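Killix Practice Notes

Fingertip checks move to the front of the session
February 26, 2024

14 shares | 3 comments

Starting with the next collection block, the fingertip check on every hand-held gripper is done before the first recording of a session and signed off by the person who will be using the tool. Until now the check sat in the weekly maintenance list, along with cable inspection and battery labels. That was fine when we had a few tools and the same people used them every day. It doesn't work with tools moving between the Dresara and Ngata sites.

The change came out of a review of the August recordings. We went through 1520 episodes from the tabletop tasks and found 90 where the contact surface on one finger was different from what the log said. In most of those the pad had been replaced or covered between sessions and the entry was never updated. The recordings themselves were usable, but they had to be pulled and relabeled by hand, and that took up time that was meant for other work.

The revised rule has 11 lines, and the full text is in the shared folder under Zallus. Most of it will be familiar. The parts that have changed are these.

Both inner faces are now logged separately. The old form had one box for "pads," and people filled it in for the pair. Left and right are taken from the operator's side, with the tool held in its normal working position. If the two sides carry different materials, write down both. A mismatched pair is allowed, provided the log says so and the pair stays the same for the whole session.

Tape counts as a contact surface. If tape covers any part of the inner face, the entry should say "tape" and give the color. It should also say whether the end is flat or lifted. A lifted end can catch on thin items such as paper or cloth, and it changes shape as the session goes on. Press it down or trim it before recording. If you can't do that without taking the tape off, note it and carry on.

Rubber pads are checked by eye and by thumb. Look for scuffs, dust and bulging at the edges, then push sideways on the pad to see if it moves on the block. Dust is wiped off with a dry cloth. Scuffs are fine. A pad that slides is replaced. 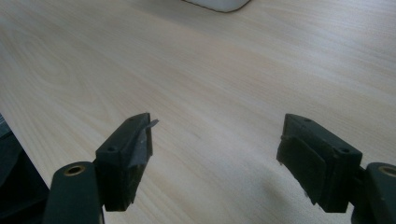 Screws and inserts get a quick look at the same time. You don't need a driver for this. If a finger block rocks when you push it, the tool goes back on the shelf with a red tag and you take another one. Please don't tighten anything in the middle of a session, as even a small shift in finger angle affects the calibration.

The pad replacement interval stays at 2000 grasps or when the pad fails the thumb test, whichever comes first. A few people asked for a longer interval on the softer rubber. We don't have enough records to support that yet, and the separate left and right entries should help.

Old forms can be used until the printed stock runs out, as long as both sides are written in the margin. After that, use the new one only. Sheets with a single pad entry will be sent back to the operator to complete.

Questions about the wording go to Hélène Charbonneau, who is also collecting comments for the next revision. If a line of the rule is slowing you down at the bench, tell her which one and what task you were on.

Killix Practice Notes | Contact the editors | Back to top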